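Folding club, week six

I joined the Ilex club because it was on the way home from my other class and because the flyer had a drawing of a robot trying to fold a shirt and losing. That was in January. It's March now and I have become the kind of person who notices how waiters fold napkins.

For anyone who hasn't heard me go on about it already: we're a student club, we meet in the evenings, and we're getting ready for the Jikusance, which is a small regional competition for robots that handle soft and floppy things. Cloth, paper, bags, folders, that sort of stuff. Every team gets the same set of objects and a table. Your robot has to do eleven tasks with them and nobody touches anything while it's running. Our entry is called Jelby. I voted for a different name and lost, and now I can't imagine it being called anything else.

Jelby doesn't get programmed the way I expected when I signed up. I had pictured pages and pages of code saying move left, close fingers, move up. What we do instead is show it. We pick up the hand-held grippers, do the task ourselves at a table, and record the whole thing, and then the training part of the club feeds those recordings to the model and it learns to do something similar with its own arms. Each one of these recordings is a demo. You do a demo, you reset the objects, you do another demo. I love it. I know how that sounds!

The grippers take some getting used to. My first evening I held mine like a pair of hedge trimmers and got told very kindly to relax my shoulders. Your wrist wants to do all kinds of clever little twists that a robot arm can't follow, so you have to learn to be a bit boring with your hands. Slow approach, close, pause, move. We also have a rule that you count one beat after the jaws close before you lift anything, and I have started doing it with my coffee mug at home.

Most of this month has gone into the flat stuff. Flat things are so much harder than they look. A cup more or less wants to be picked up, but a folder lying flat on a table gives you nothing to grab. You have to press down and slide, or work it over to the edge, or pin it with one side while the other side gets under it. We argued over which of those to teach for two whole meetings and in the end we recorded some of each to see what Jelby would make of them.

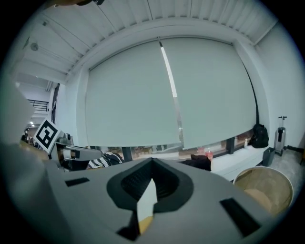
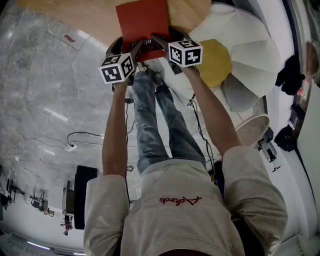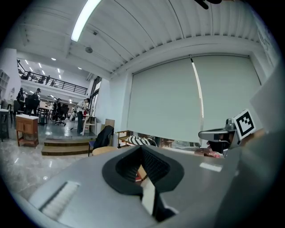

A decent evening goes like this. We get in at 6:30, someone reads out the task card, and we do a few throwaway runs that don't get saved, purely to get the feel back. Then we go in blocks. One person demos, one person resets the table and calls out the start position, one person watches the recording come in and says "keep" or "toss." You swap after each block so your arms get a break. I'm a good resetter. I have a system involving bits of tape and I will defend it.

The target we set in January was 400 kept demos by the end of this month, and I remember thinking that was completely out of reach. We passed it two weeks early! As of our last meeting we had recorded 711 and kept 653. The ones we tossed were mostly early, when we were all rushing, plus one sad batch where somebody (me) had the gripper settings from the previous task still loaded and didn't notice until the block was over. I bought snacks the next time.

What surprised me is how much you can see people in the demos. Play back a few and you can tell who recorded them without looking at the label. One of us always comes in from high up. One of us does a tiny tap before grasping, like knocking on a door. And Jelby picked up the tap! The first time we ran the model trained on the folder demos, the arm came down, tapped, and then closed, and the whole group yelled. It missed the folder completely, by the way. The second run it got a corner and dragged it a few inches before it slipped out. I have watched the video of that drag more times than I have watched any movie this year.

We had a practice meet with the Ifans team after that. They're from the college across the river and they've done the Jikusance before, so they know things, like how the lighting is never what you trained with and you should move your own table around the room and record from different spots. They beat us on every task but bag opening, where neither of us scored. They were really generous with advice though, and a couple of them stayed late to help us sort out our file naming, which had gotten away from us. We'd ended up with three different ways of writing the same task and the training script was treating them as three tasks. Fixing that took a full evening and made a bigger difference than the previous two weeks of recording. Lesson learned, I guess. There's now a sheet taped inside the lid of the laptop case with the one true spelling of everything.

Next up is cloth. We have a towel, a dishcloth and a knit thing that stretches in a way I personally find upsetting. The plan is two hands for all of it, one to hold and one to fold, and short demos with a clean finish so the model knows what done looks like. I've been practicing at home with kitchen tongs and it does help a little with the timing.

If you're at school here and you've been wondering about coming along, please do. You don't need to know any code, and I'm still learning what half the training graphs mean. If you can stand at a table and move slowly for twenty minutes you can be useful on your first night. Bring water, wear a shirt with sleeves that stay out of your way, and come find the resetter with the tape.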